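Sudow buses to stop taking cash from February

Dec 19, 2021

We've made a decision at Dotum Buses that I know a few of you have been expecting, so I'll get straight to it. From February, you won't be able to pay with coins or notes on any of our 11 routes in and around Sudow. You'll need a bank card, a phone or one of our own Yen cards, which you can top up as you go.

I run the company, and I still drive the early Ostex service when we're short, so I've done my share of digging for change while a queue stands in the rain. Cash has been dropping off for years and it fell away very quickly in the last two. It slows every stop down, and the fare boxes are old enough now that we can't get parts for them any more.

We asked for your views over the summer and 2707 of you replied, which is a lot more than I'd bargained for (thank you, I've read a great pile of them!). Of those, 1332 said they'd already stopped using cash on the bus altogether. Plenty of others said they'd be happy to switch so long as there was still somewhere to pay with real money. That seemed a very fair point to me, and we've changed the plan because of it.

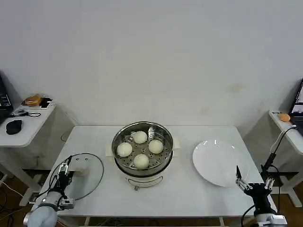 Where you can still use cash

You'll be able to top up a Yen card with cash at our travel shop in Sudow bus station and at the ticket window in Ostex. We're also talking to some of the village shops and I hope to have more places to add before the change comes in. The card itself is free until the end of February. After that there'll be a small charge for a new one, but topping up won't cost you anything extra.

Fares aren't going up as part of this. A single is the same price however you pay, and if you make several trips in a day the card will stop charging once you reach the price of a day ticket.
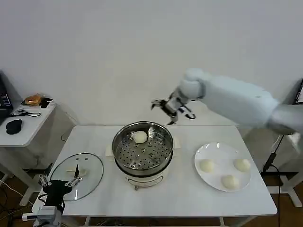

I've been asked a lot about what happens if your card runs out halfway through the week and you only notice when you get on. You'll be allowed one more journey, and the fare comes off next time you top up. Drivers have also been told that they mustn't leave a child or anyone vulnerable at the stop, whatever the reader says.

Concessionary passes work just as they do now, so if you've got one there's nothing you need to do. Paper weekly tickets bought before the change will be good until they run out.

Leaflets will be on all our buses after Christmas, with a large print version at both ticket offices. Local papers and radio are welcome to ring the Dotum office in Sudow if they'd like a chat with me about any of it.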